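22 February 2018

# The bench before the part arrives

Most of what gets written about automation at work is about headcount. I run process documentation for the assembly floor at Skolmont, and headcount is a small part of what I deal with. The larger part is the description of work: what a task consists of, where it starts, and who is responsible for the state of things when it starts. My argument is that automation changes this description first, and that employers should pay people for the change.

Take the station we call Wadska, after the supplier of the original fixtures. It handles small cloth and plastic parts on a wood table. For years the work instruction had 55 lines, and none of them mentioned the table. An operator sat down, moved whatever was in the way, and began. Clearing the surface took a moment and was never timed. When we started recording the task with hand-held grippers, so that an arm could later be trained on it, the instruction had to say what "ready" meant. It now says that the fingers are open, the tips are just above the surface, and nothing lies between them.
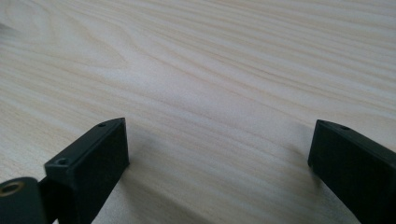 ## Where the labor goes

That start position is simple to write down and tedious to hold. The operator has to bring the gripper to it at the beginning of every recording, at a similar height and with the gap open. Our first set came to 3392 recordings. Review rejected 1521 of them, most for a start position outside tolerance. The people making the recordings were experienced assemblers. Their hands were fine; the rejected recordings reflected a requirement that had not existed in their jobs until that quarter.

Management read the reject figure as a training problem. I read it as a measurement of new work. An assembler who used to be judged on finished parts is now also judged on posture, approach angle and pace, and on whether a movement can be used by someone else later. Those are skills. They take time to learn and they belong in a pay grade. At present they sit in the same grade as before, under the line "other duties as assigned."

Dace Krūmiņa, who writes the station instructions with me, disagrees on one point. Her view is that the recording work is temporary, and that building a pay grade on temporary work leads to a worse dispute when it ends. She is right about the risk. I would answer that the Reuter line was also described as temporary, and its recording shifts have been extended 2 times. A premium paid per recording shift, with an end date that must be renewed in writing, would cover both cases.

## Surface condition

The second change concerns judgment about small defects. A person working at a marked table works around the marks without thinking about them. A recorded task cannot leave this unstated, because a streak on the wood may end up in the material the system learns from. Someone must decide whether a given mark is acceptable, and the decision has to come out the same way on every shift.

We wrote a rule. Marks running with the grain are logged and left alone. Marks that can be felt with a fingertip are referred to maintenance. Cloth is kept back from the working area. The rule is adequate, but it moved a decision from the person at the bench to a document, and the assemblers noticed this before I did. Several of them had kept their own standards for years, stricter than ours, and now had to follow the looser one for the sake of consistency.

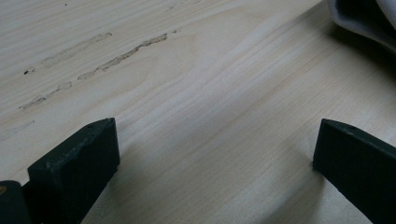 *Wadska station, gripper open. Greyish streaks at upper left run with the grain; grey fabric at upper right.*

I don't think this loss can be avoided entirely. A shared rule has to be a rule that everyone can apply, and the best assembler on the floor will always find it crude. It can be made smaller by letting the people at the station change the rule. At our Clorncombe site, any operator can mark up the surface standard, and the revision is reviewed within the week. At Skolmont a revision goes through engineering and comes back, if it comes back, in a month or more. The last one I submitted has been open since May.

My recommendations are narrow. Put preparation and recording in the written task time. Pay for them separately while they last, with dates. Give the station the authority to revise its own surface rule, with engineering holding a veto — used in writing, with the grounds stated. None of this slows the arm project down by any amount I can find in our schedule, and the cost per recording shift is small next to the cost of reviewing rejects.

Dace and I are submitting the revised instruction for Wadska with the preparation steps timed. The pay question goes in as a separate document, so that one can be approved without waiting for the other.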